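Relatório de Projeto
Disciplina: Práticas Pastorais e Vida Comunitária
Paróquia de acolhimento: comunidade de Jerketora
3 de março de 2020

1. Introdução

Este relatório apresenta o projeto que realizei no segundo ano do curso de Teologia Prática. O tema é a visita aos doentes e às pessoas idosas que já não podem ir à igreja. Escolhi este tema depois de ler os materiais do semestre sobre o cuidado pastoral, nos quais a visita ao domicílio ocupa poucas páginas. O português não é a minha língua materna e peço ao leitor paciência com algumas expressões.

A pergunta principal do projeto foi a seguinte: o que espera uma pessoa doente de quem a visita em nome da comunidade? A segunda pergunta, mais prática, foi como uma paróquia pequena pode organizar estas visitas durante todo o ano.

2. Contexto

A comunidade de Jerketora tem 941 membros inscritos, segundo o livro paroquial. No bairro de Gandard, que pertence à mesma paróquia, vivem muitas pessoas de idade avançada, e vários prédios não têm elevador. Até agora as visitas dependiam da boa vontade de cada um. Algumas famílias recebiam duas visitas na mesma semana e outras esperavam meses.

A paróquia possui um caderno de visitas antigo, com 1.333 anotações. Consultei o caderno com autorização e não copiei nenhum dado pessoal. A maior parte das anotações é muito breve: a data, a morada e uma palavra como «comunhão» ou «conversa». Para o meu estudo esta brevidade foi uma dificuldade, mas compreendo que quem escrevia tinha outras preocupações.
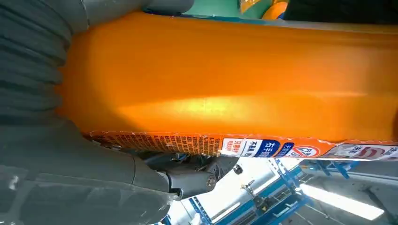

Figura 1. Superfície cor de laranja com rótulo impresso em chinês.

3. Método

Trabalhei com três instrumentos. O primeiro foi a leitura do caderno. O segundo foi a observação participante: acompanhei visitas já combinadas, sempre como segunda pessoa, e escrevi as minhas notas só depois de sair da casa. O terceiro foi um questionário curto em papel, distribuído à saída da missa. Imprimimos 300 exemplares e recebi de volta cerca de metade, alguns sem todas as respostas.

O questionário tinha perguntas abertas. No início pensei em usar uma escala numérica, mas na prova que fiz com o grupo de leitura bíblica Enditero várias pessoas riscaram os números e escreveram frases ao lado. Mudei então o formato.

4. Resultados

4.1 O tempo da visita

Quase todos os que responderam preferem uma visita curta e regular. Uma visita longa cansa o doente e também cansa a família, que se sente obrigada a preparar café e a arrumar a sala. Nas visitas que acompanhei, o momento mais sereno vinha normalmente depois da oração, quando já ninguém procurava assunto.

4.2 A oração em casa

Eu esperava encontrar pedidos de orações longas. Encontrei o contrário: muitas pessoas pedem um salmo conhecido, lido devagar, e o Pai-Nosso. O Salmo 23 (22 na numeração litúrgica) foi o mais mencionado. Em duas casas pediram-me para cantar, e eu não conhecia o cântico — foi uma lição de humildade para mim.

4.3 O silêncio

Nos textos do curso fala-se muito da escuta. Na prática, escutar significa também suportar o silêncio de alguém que não quer falar. Tive dificuldade com isto. Nas primeiras visitas eu preenchia cada pausa com uma pergunta, e as minhas notas mostram que as respostas ficavam cada vez mais curtas.

4.4 A família

As pessoas que cuidam do doente são muitas vezes esquecidas. Numa resposta lê-se: «Perguntam sempre pela minha mãe e nunca por mim.» Penso que a visita pastoral deve reservar alguns minutos para quem abre a porta. 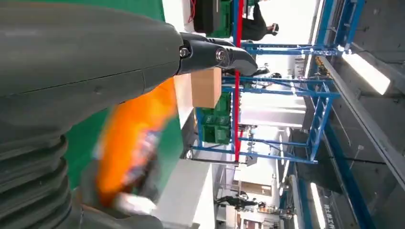 5. Proposta para a paróquia

Proponho um calendário mensal afixado na sacristia, com as visitas distribuídas por ruas. Cada equipa teria duas pessoas, das quais uma com experiência. O caderno continuaria a existir, mas com uma coluna nova para a data da próxima visita. As informações sobre a saúde não devem ser escritas ali.

Proponho também um encontro de formação em maio, numa tarde de sábado, na sala Liepiņa. O programa incluiria uma parte sobre os ritos próprios para os doentes e outra, mais longa, de conversa sobre casos difíceis.

6. Limites do trabalho

Não visitei nenhum hospital. As respostas vieram de pessoas que ainda frequentam a missa, portanto os próprios doentes estão pouco representados no questionário. O estudo do caderno ficou incompleto na parte mais antiga, onde a letra é difícil de ler para mim.

As notas de campo e um exemplar do questionário seguem em anexo, na ordem em que foram usados.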